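Papering the inside of a display box

I love this little job! A small floral on three walls makes even a plain box feel like a proper room, and two rolls leave plenty to spare.

Measure each wall first - mine were 400 mm high - and cut every strip slightly over. Paste the back wall, smooth from the middle outwards, then do the sides, matching the pattern at the corners. Leave it overnight and trim on Saturday morning with a fresh blade.

For the floor I went with a grey marble pattern, and it looks lovely against pale lavender.
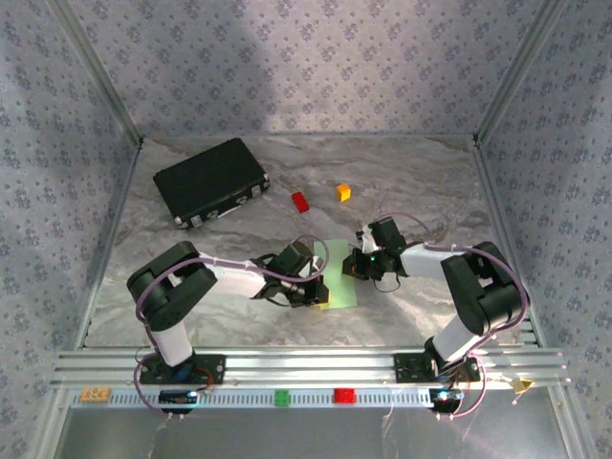
Should the floor go in before the paper?

Paper first, then floor, so the bottom edge gets hidden neatly.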